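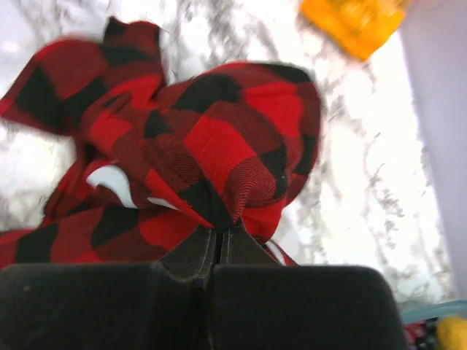 Flullstead bench rules: questions we keep getting

Does the arm rulebook apply to small tabletop arms?
Yes. The Amoah guidelines were plainly written with bigger machines in mind, and half the clauses read oddly next to an arm you could carry under your elbow. We follow them anyway, apart from the floor marking section.

Is soft stuff like clothing safer to practice on than hard parts?
People say so. I have my doubts. A shirt can't chip a fingertip, but it can wrap around a joint or drag a tray off the table. Treat cloth as a snag hazard and keep your own sleeves out of reach.

How much can be on the table at once?
The rule says "only items needed for the task," which settles nothing. If the task is clearing up a mess, the mess is needed. Write down what belongs there before you start.
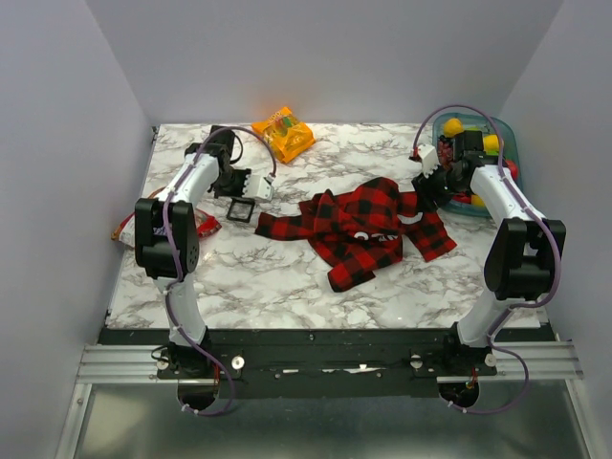 With two arms there is one more thing to write down: which arm may enter the middle, and when. Pletident claims its software handles this for you. Maybe. We still want it on paper, and we want a person within reach of the stop button.

What about cables?
Check them at full reach, not at rest. A loop that looks generous when the arm is folded can be tight at the far corner.

Our setup has a Cakier certificate. Are we covered?
For what it tested, on the day it was tested. The certificate covers 200 cycles with a rigid block. If you've run 4,000 since then with fabric, I wouldn't lean on it.

Do we have to log every failed grasp?
The guidelines say yes - I've yet to see a log that managed it. Log drops, snags and anything that made someone hit stop.

Who signs off on changes?
Whoever runs the next session, before power goes on.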